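About Trunora

Trunora writes working rules for two-armed robots that handle household items. We started in Melham with 3 people and one borrowed bench, and moved to our present rooms in Zodcombe in December. There are 12 of us now.

Our customers build or run robots for kitchens, canteens and care homes. They come to us for written procedures: how a table is set out before a run, how close two arms may work, when a person may reach in, and what gets logged afterward. Each procedure is tried on our own benches before it goes out.

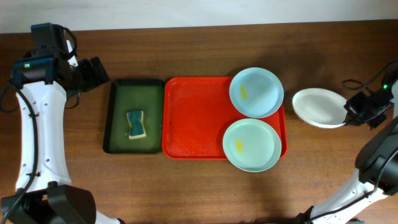 Two-arm bench work with a sponge, trays and plates.

The handbook has 490 numbered rules. Most are short. Hands stay off the table while either arm is powered. Cables are checked at the wrist and along the arm at the start of each shift. A dropped dish stops the run, and the operator writes it up before starting again.

Elínborg Bjarnason heads the standards group and signs off on every change. The current edition is dated 23 April 2019. Nguyen-Tran, our partner for operator training, teaches from the same text.

Customers may copy the handbook for their own staff. If a rule doesn't work on your floor, send us the rule number and a note on what went wrong. The standards group reads these notes every week.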